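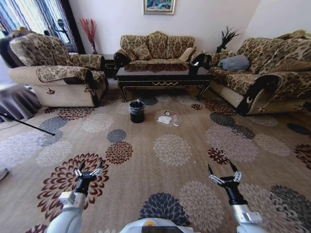 Teaching it by remote felt a lot like helping your dad find the settings menu over the phone, one visitor told us at our January open day, and she wanted to know if it ever gets less bossy. It does, and that's more or less what this release is about.

FOR IMMEDIATE RELEASE
Brarngate, 12 May 2026

WASORA OPENS ITS TIDY-UP PROGRAM: SHOW THE ROBOT ONCE, SHOW IT AGAIN, THEN PUT THE KETTLE ON

I run Wasora, I write our press releases, and I've been told they go on a bit. Sorry in advance! But we've got something I'm properly chuffed about and I'd like to tell you how it works before I tell you what it costs.

From today, anyone in the Brarngate area can book a session to teach one of our two-armed home robots a household job. You don't need to write any code. You sit down, take hold of a pair of small hand-held arms (the Kollár set, which we've been building on and off for longer than my accountant would like), and the robot's arms copy yours. Bend your wrist and its wrist bends. Squeeze, and the black two-finger gripper at the end closes. Do the job a few dozen times and the robot has something to learn from.

The first job in the program is picking up rubbish from a lounge room floor. A plastic bottle on its side, a scrunched-up tissue, a little shiny bit of something, and a small black bin to put them in. It sounds like nothing, I know. My own kids have been working on it for years.

What the job is like to teach

A bottle is the friendly one. It's big and it's got a shape you can get your fingers around, so most people start there. The catch is that clear plastic is hard to judge through a screen, and on a busy carpet it's harder still. Ours have big printed flowers in cream, maroon and blue-grey all over them in at least one of the rooms we work in, and I love that carpet to bits, because if the robot can find a bottle on that it'll have an easier time on your plain one.

Tissue is the one that makes people laugh. Come in too high and you close on air, too low and you're pushing carpet. The knack is to open the gripper wide, go down slowly, and let the fingertips touch the pile before you squeeze. We tell people to do it the way they'd pick up a sleeping moth.

Then there's small flat metal stuff. I won't pretend we've cracked it. Flat things on soft carpet are rotten to pick up with two fingers, and what we've been teaching is a sort of pinch-and-drag that a retired seamstress would do better than any of our engineers. If you've got good hands from sewing, fishing tackle, model trains, whatever it is, please come in — we want your hands more than we want a computing degree.

And the bin! Everyone forgets the bin. A small opening with a rim is a fussy target, and the robot has to let go at the right moment, over the middle, with its other arm kept well out of the road. People who rush the drop teach the robot to rush the drop. It copies your bad habits as faithfully as your good ones, which was a humbling thing for me to watch when it started doing my impatient little shake.

By hand or by remote?

We do both, and I get asked about it at every barbecue. Teaching by hand means you stand beside the robot, take hold of its arm and move it through the job yourself, with the motors gone soft so they don't fight you. It's lovely for slow, close work, and for showing it how high to lift something. You do get in the way of its cameras, though, and you can only push one arm well at a time.

Teaching by remote, with the Kollár set, keeps you out of the picture and lets you use both arms together. It takes a bit longer to get the feel. Most people are cranky for the first quarter of an hour and then something clicks and they don't want to hand it over. For lounge room work we've settled on remote for the main part, with hand teaching for fixing up the fiddly bits afterwards.

We tried it the other way round through the summer and got a pile of recordings we couldn't use. I'm mentioning it so the next mob doesn't have to.

Why real rooms

We could have built a tidy white lab with a square of lino in the middle. We had the quote and everything. But homes have coffee tables with curly legs, and couches set at an angle, and a cloth hanging down off a table, and throw cushions that somebody's nan chose. The robot has to steer its arms around all of that while it's looking for a bit of tissue. So we teach in furnished rooms, and we leave the furniture where it is.

To date we've kept 327 full tidy-up recordings made in rooms like that, and we've chucked plenty more. I'd sooner have a small stack of good ones. A good one, for us, is calm from start to finish, with the arms coming back to the same resting spot at the end. Mistakes are fine and we keep those as well, as long as the person fixes the mistake and carries on. A dropped bottle that gets picked up again is worth a lot to us. The robot is going to drop things, and it needs to have seen what to do next.

What it can do by itself so far

I'll be straight with you here, because I've read too many of these releases myself. On its own, the robot is good with bottles in the open, middling with tissue, and poor with anything flat. It's slow. If the bin gets moved halfway through it gets confused, and we stop it and start again. It doesn't go under furniture at all yet, and we don't let it work by itself with pets or little ones in the room. There's always one of us within reach of the stop button.

None of that puts me off. The pick-up job has got noticeably better since January, and the only thing we changed was who was teaching and how patient they were.

How to come and have a go

Sessions run at our Brarngate workshop and in the furnished rooms nearby. There are 39 places in the first round, and a place costs $39, which covers your training, your time on the arms and a decent sandwich. If money's tight, tell us when you book and we'll waive it, no questions. You need to be 15 or over, and anyone under 18 has to bring a grown-up along. (The grown-up usually ends up having a turn. Plan for that.)

Wear sleeves that won't catch. Bring your glasses if you use them for close work. If you've got sore wrists or shoulders, let us know and we'll set the arms up on the bench so you're not holding any weight — they're adjustable, and left-handers are very welcome too.

We record what the robot's cameras see and how its arms move. We don't record your face or your voice, and you'll get a plain one-page form about it that you can read before you pay us a cent. If you change your mind later, we'll pull your recordings out.

What's next is laundry, I think, though the team is split and there's a strong push for loading a dishwasher. If you've got a view on that, put it on your booking form. We read them all at lunch.

About Wasora

Wasora is a small robotics company in Brarngate. We build home robots and the tools for teaching them, including the Kollár hand-held arms.

Media enquiries

Journos, bloggers and school newsletters can reach us through the contact page on the Wasora website. You're welcome to watch a session, and you're even more welcome to teach one. Please ring the bell at the side door, as the front one sticks.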